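Gallerel Questions "Lifetime" Claims on Everyday Tableware

Independent product review group says most wording on boxes cannot be checked by the people who buy them

BRASOV, Nov 23, 2019 - Gallerel, an independent group that reviews household goods, today released a report on the promises printed on tableware packaging. The group read the boxes, labels and warranty sheets of 199 bowls, plates and mugs offered for sale in Brasov and through online shops. It came away unconvinced by most of them.

The report, titled "Lifetime of What?", looks at words such as "lifetime," "unbreakable," "chip-proof" and "family safe." According to Gallerel, only 27 of the products came with any paper or web page that told the buyer how the claim had been tested. The rest asked to be taken at their word.

"A bowl is a simple thing, and you would think the box could be simple too," said Lăcrămioara Ilie, who led the review. "We wrote to sellers and asked what 'lifetime' meant. One told us it meant the lifetime of the product. So the bowl is guaranteed until it breaks. I do not know what a shopper is supposed to do with that."

Gallerel sent written questions to every seller and allowed 30 days for an answer. Many did not reply. Of those that did, several sent back the same sales text that was already on the box. A few said their test results were a trade secret.

The group is just as doubtful about numbers. One set of plates was sold as good for 2000 dishwasher cycles. The seller, Trendent, confirmed the figure in writing but did not say what machine, what soap or what water temperature had been used, or what a plate had to look like at the end to count as a pass. Faded? Scratched? Still in one piece? Gallerel asked twice and has listed the claim as unsupported. Trendent has been invited to send its test sheet, and the entry will be changed if it does.

Ferreira, which sells stackable bowls in plain colors, did better in one way and worse in another. It gave a clear account of its drop test, including the height and the type of floor. But the bowls were dropped flat on their base, and the report points out that bowls falling off a real kitchen counter seldom land so politely. Gallerel rates the claim "partly supported" and asks that the words "drop safe" be taken off the front of the box until the rims have been tested as well.

Warranty terms get a section of their own. A warranty described as "full" on the front of the pack often shrank on the back. Common exclusions were chips, stains, fading, microwave use, "improper stacking" and "normal wear." Read together, Gallerel says, these leave out nearly everything that happens to a dish. In some cases the buyer also had to pay to mail the broken item back, at a cost higher than the price of a new one.

Rainer Lenz, who checked the wording of the report before release, said he would not go as far as calling the labels dishonest. "Some of these companies probably do make a decent plate," Lenz said. "I have no way to tell, and neither do you. That is my complaint. If you have done the test, print the test. If you haven't, leave the word off."

Gallerel also has doubts about the star ratings and seals that now appear on many packs. Several seals in the review were designed by the seller's own marketing office. Others came from award programs that charge an entry fee and publish no list of products turned down. The report gives no weight to either kind.

The group did not break or wear out any products for this report and makes no claim about how long any of them will last. It reviewed the claims only. Price was left out too, as it varied too much from shop to shop to compare fairly.

Shoppers are advised to keep the receipt, photograph the box before throwing it away, and read the exclusions before paying extra for a longer guarantee. Gallerel suggests treating any promise without a stated test method as decoration.

A follow-up covering pots and pans is planned for December. Sellers who want to answer the current findings may do so in writing, and replies will be published in full next to the original entry.

About Gallerel
Gallerel reviews claims made for household goods. It takes no advertising and accepts no free samples. The full report is available on request from the Brasov office.
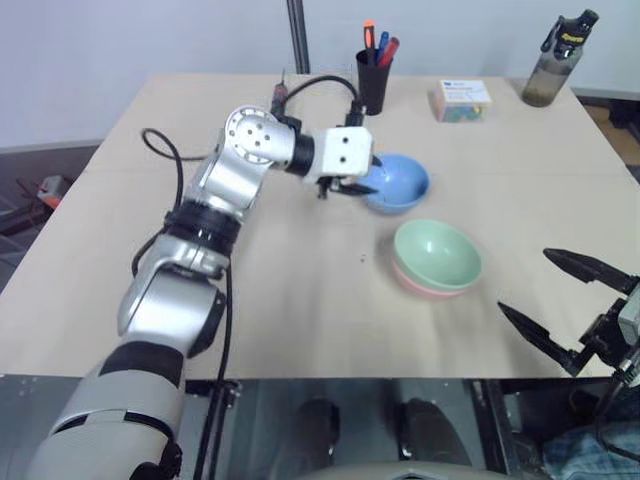 A light blue bowl on a beige tabletop.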